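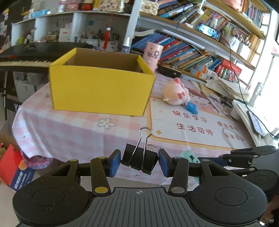
The corner as it is now. Yellow box in the middle, keyboard behind.

Clearing the table in the homework corner

corina_c
My daughter's table has to do for homework, drawing and toys, and it's up against the shelves and next to the keyboard, so everything ends up on it. I've started with one open cardboard box for the toys and odds and ends. Soft things first, small stuff after. The papers at the back I haven't touched yet. Would you keep the box on the table or put it on the floor? I want this sorted by 1st September.

Yakubu_A
Floor. A box on the table is one more thing on the table. We did ours in August and the box went under the desk the same day.

mbarbu
Disagree with Adom. If it's on the floor mine just throw things near it. On the table they put things in. Take it away at homework time.

corina_c
There's already a cardboard box on the floor by the keyboard and I'd like that one gone too, so I'm leaning towards Mircea's way for now.

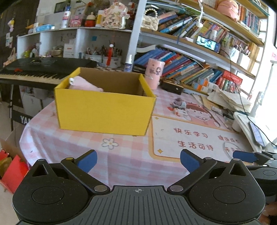
Something pink in the box, little vehicle still to go.

Yakubu_A
You'll run out of room in that. Is fabric going in with the toys? I'd keep them apart.

corina_c
Only what belongs with the toys. Clothes go in the wardrobe.

ruxi_t
Do the papers before the toys. Toys take ten minutes. Papers are what stops you using the table. I had a stack like that and most of it was last year's worksheets.

mbarbu
Also move the phone charging somewhere else. Ours was on the desk and no homework got done until it went in the hall.

corina_c
Fair point about the phone. The cable comes down from the shelves so it would mean finding another socket. Papers tomorrow then.

Reader comments (3)

Horațiu B.: Checked cloth is fine for playing but I'd take it off for writing. Pens go through the paper on anything soft.

Floltley: We keep a cloth on all year and just put a board on top. No trouble with it.

Skadar: What do you do with spray bottles? I'd have those on a high shelf, well away from the pens and cups.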